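Teaching by Hand: Bathroom Counter Tasks with Two Handheld Grippers
Project report, group 4
Solveig Amundsen, Hayley Marsden, Leanne Horrocks
Draft 2 — 2019-03-31

1. What we did

Short version. We wanted to know if a two-arm robot can learn to tidy a sink counter from people doing it with handheld grippers. No teleop rig, no joysticks. You hold a gripper in each hand, you do the job, the cameras and the markers record where everything went. Later the recordings get turned into arm motions.

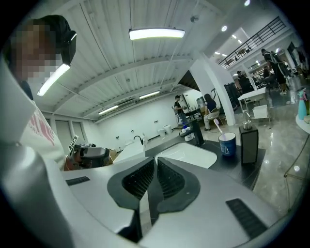
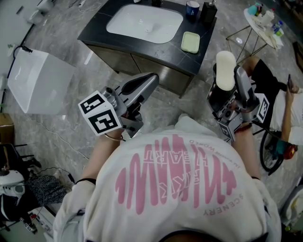
Both taken at the sink station. First one is from a gripper camera, second one is a head view.

Three tasks on the list: toothbrush into cup, soap dish from one side of the basin to the other, wipe the counter. Wiping was Hayley's idea and ended up being the most useful one, more on that in section 4.

2. Setup

Two grippers per person, one head camera, one laptop running Brivel for the recording. Marker cubes on the grippers so the head camera can tell where they are relative to each other. We calibrated at the start of each session and again after any battery swap. Should of done it more often, see below.

Each demo starts with both grippers held still over the counter for a two count, then the task, then still again. The still parts are how we cut the files. If the person forgets the ending pause the cut script grabs the walk back too and the whole thing has to be trimmed by hand. Leanne trimmed a lot of these.

3. Data

86 demos recorded, 69 kept. Most of the ones we threw out were tracking problems — a wrist turned too far and the marker was hidden from the head camera, so the left and right paths drifted apart. A few were just us dropping the toothbrush and laughing.

We kept the drops where the person picked it up again and finished. Dr. Fairclough said in the midterm review that recoveries are worth having and we agree, although we didn't have time to test with and without.

4. What we noticed

Speed. Everyone starts slow and careful and by the tenth demo is going at nearly normal speed. The arm can't follow that. We ended up playing a metronome off a phone, which annoyed the other groups but the timing got a lot more even.

Height. The counter is low and you end up bent over it, so after a while people's backs hurt and the demos get sloppy. Switch people every 15 minutes, don't wait for someone to complain.

Toothbrush. Hard. The handle is thin and the pads close on it at a slightly diferent angle each time. From the gripper view it can be hidden completely right before the grasp. Wiping had none of this, you grab once and keep holding, so almost every wipe demo was usable.

Hands. Two of us kept wanting to use a free finger to steady the cup. Not allowed, the robot has no free finger. Takes some getting used to.

5. Replay

Only wiping got as far as the real arm. The path looked right, the pressure didn't — we record position and no force at all, so the arm either floats over the counter or pushes too hard. Sheila Sowerby in the lab lent us a softer pad and that hid most of the problem. Not a real fix.

6. Left to do

— redo calibration notes, current ones are out of date
— toothbrush with a fatter handle??
— train on all 69 and not only the wipe set
— upload to the shared drive before September so the next group has it
— fix figure numbers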